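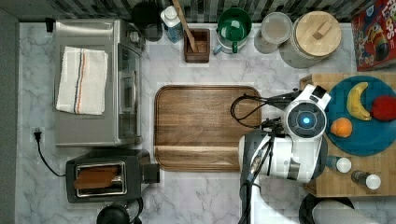

Pressemitteilung

Grerno eröffnet Gemeinschaftsküche im Wohnhaus Kotum

Frühstück und kleine Mahlzeiten für alle Hausparteien – Betrieb startet im Mai

Die Wohngenossenschaft Grerno nimmt im Mai die neue Gemeinschaftsküche im Wohnhaus Kotum in Betrieb. Die Küche liegt im Erdgeschoss neben dem Hofeingang und steht allen Bewohnerinnen und Bewohnern des Hauses offen. Sie ist täglich von 6 Uhr bis 22 Uhr zugänglich, der Zutritt erfolgt mit dem normalen Hausschlüssel.

Im Wohnhaus Kotum gibt es 336 Wohnungen, darunter viele Einzimmerwohnungen mit einer kleinen Kochnische. In einer Befragung der Hausparteien wurde vor allem der Wunsch nach mehr Arbeitsfläche genannt. Viele Mieterinnen und Mieter gaben an, dass sie beim Schneiden und Anrichten auf den Esstisch ausweichen. An zweiter Stelle stand der Wunsch nach einem Ort, an dem man morgens gemeinsam frühstücken kann.

»Eine große Küche mit Profigeräten stand nie zur Debatte«, sagt Izzati Nugroho, Projektleiterin bei Grerno. »Die meisten wollten Platz zum Schneiden, einen Toaster und einen kleinen Ofen. Danach haben wir geplant.«

Arbeitsfläche in heller Marmoroptik

Die Planung übernahm das Büro Khoo. Die Arbeitsplatte ist weiß mit zurückhaltender grauer Maserung, dahinter verläuft ein Spritzschutz aus dunkelgrau und weiß gestreiften Fliesen. Der mittlere Bereich der Platte gehört zum Schneidebrett, einem großen Holzbrett mit abgerundeten Ecken und einer Rille. Es hat dort seinen festen Platz und bleibt frei, wenn niemand damit arbeitet.

Links stehen der Minibackofen aus Edelstahl und ein schwarzer Toaster mit zwei Scheiben Fassungsvermögen. Gegenstände, die häufig gebraucht werden, sind in einer Reihe an der Rückseite der Arbeitsfläche untergebracht: ein quadratischer Holzbehälter für Kochlöffel, ein grüner Krug und Vorratsgläser mit Deckel. Auf Oberschränke über diesem Abschnitt wurde nach Angaben des Planungsbüros verzichtet.

»Bei einer Küche, die viele Leute benutzen, wird in geschlossenen Schränken erfahrungsgemäß lange gesucht«, sagt Ashton Lockyer vom Büro Khoo. »Was hinten an der Wand steht, sieht man sofort, und man stellt es auch wieder dorthin zurück.«

Grundausstattung und eigene Vorräte

Geschirr, Besteck, Küchentücher und Reinigungsmittel stellt die Genossenschaft. Lebensmittel bringen die Hausparteien selbst mit. Für die Vorratsgläser gilt eine einfache Regelung: Was darin aufbewahrt wird, darf von allen verwendet werden. Wer etwas nur für sich behalten möchte, lagert es in der eigenen Wohnung oder im beschrifteten Fach des Kühlschranks.

Nach der Nutzung sind die Arbeitsfläche und das Schneidebrett abzuwischen und Krümel aus der Auffangschale des Toasters zu entfernen. Das Holzbrett gehört nicht in die Spülmaschine. Der Minibackofen ist nach dem Backen auszuschalten; Küchentücher sollen erst wieder darauf abgelegt werden, wenn das Gerät abgekühlt ist. Eine Hausordnung für die Küche hängt neben der Tür aus. Sie umfasst 2 Seiten und liegt auf Deutsch und Englisch vor.

Nutzung für Gruppen

Die Küche kann abends ab 18 Uhr auch für Gruppen reserviert werden, etwa für Geburtstage oder Kochabende. Zugelassen sind dabei höchstens 10 Personen. Reservierungen nimmt die Hausverwaltung Drovley entgegen. Für Mitglieder der Genossenschaft ist die Nutzung kostenlos, eine Kaution wird nicht erhoben.

Für Ersatz und Ergänzungen stehen im ersten Jahr 400 Euro zur Verfügung. Über Anschaffungen entscheiden die Hausparteien in der Mieterversammlung. Vorgeschlagen wurden bisher ein weiteres Schneidebrett und ein größerer Satz Schüsseln.

»Mir geht es vor allem um das Frühstück«, sagt Ratih Teoh, die seit der Fertigstellung im Wohnhaus Kotum lebt. »Ich fange früh an zu arbeiten und setze mich vorher gern noch mit jemandem hin – auch wenn es nur für einen Toast reicht.«

Ansprechpartner für die Hausparteien ist Zulkifli Sembiring, Hausverwaltung Drovley. Presseanfragen beantwortet Brock Bélanger, Öffentlichkeitsarbeit Grerno. Ein Besichtigungstermin für Medien kann nach Absprache vereinbart werden.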